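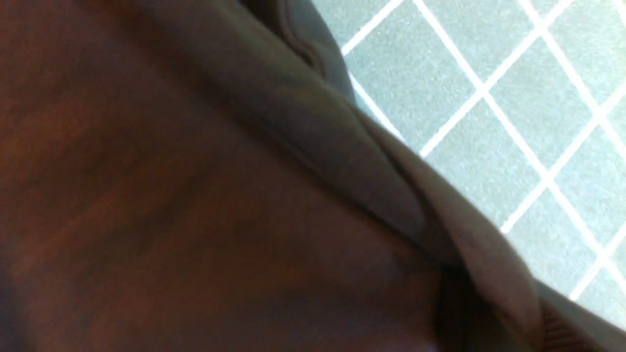 Reference > Household > Laundry > Folding

Folding (clothing)

Folding is the reduction of a garment to a flat, compact bundle for storage. Knitted cloth is usually folded instead of hung, as its own weight can stretch it at the shoulders. Ribbed edges are laid flat first, and thick bands or hems are turned inward. The Ranjbar fold, described in a 40-page Pralon household guide, ends in a rectangle. Stacks of up to 134 garments were once kept in the Firanholm linen rooms.

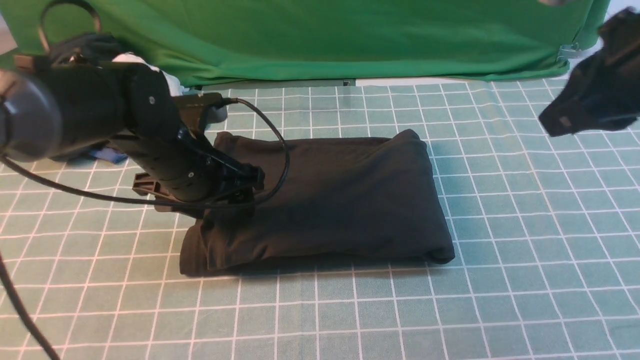

Black cloth folded into a rectangular bundle on a table.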